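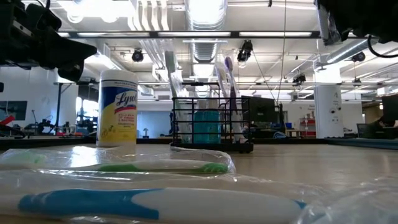 Gaber opens Saturday packing mornings to all comers

Pevley, January

Gaber, the neighbourhood group that packs bathroom supplies for people moving into a new place with very little, is opening its Saturday packing mornings to anyone who wants to come along. Doors open at 9 a.m. in the workshop at Pevley, and you don't need to book, bring tools or know a soul.

Last year the group sent out 1,333 bathroom sets, its busiest year by a long way. Each set is built around the small things that get forgotten in a move: wrapped toothbrushes in different colours (so a family can tell theirs apart!), something to rinse with, a canister of wipes for the sink and taps, and a caddy to keep it all standing upright on a shelf.

"People expect us to ask for furniture, and furniture is great, but on your first night you want to brush your teeth," said Anisa Simanjuntak, who started Gaber with her sister Sulastri from their garage. "I still get a thrill when a full caddy goes out the door. It looks like somebody was expecting you."

The caddies are new this season and they've been a hit with the packers. Earlier sets went out in paper bags, which tore and ended up in the bin. A wire caddy with a handle in the middle can be carried from bedroom to bathroom in a share house, and the compartments mean bottles and brushes don't end up in a heap. Zaltero, the homewares shop two doors down, is supplying them at cost until winter.

Toothbrushes stay in their wrappers right through packing. Packers are asked to check each wrapper for splits and to put any doubtful ones in the tub by the door. Soft bristles are preferred, and children's sizes are always in short supply.

Faizal Lubis runs the tables on Saturday mornings and says a newcomer picks it up in one go. "We had a dad and his two teenagers in before Christmas and by morning tea they'd reorganised my whole bench. It was better, too. We've kept it."

Morning tea is at 11, with scones if Sulastri has been baking. Kids are welcome with an adult. There is step-free entry from the laneway, and street parking is free on weekends.

Donations of unopened toothbrushes, toothpaste, mouthwash and cleaning wipes can be dropped off during packing hours or left at the Zaltero counter any weekday. Please check the date on anything liquid. Opened items can't be accepted, even if they've only been used once.

Media contact: Tala Karam, Gaber, at the Pevley workshop. Interviews and visits to a packing morning are welcome with a day's notice.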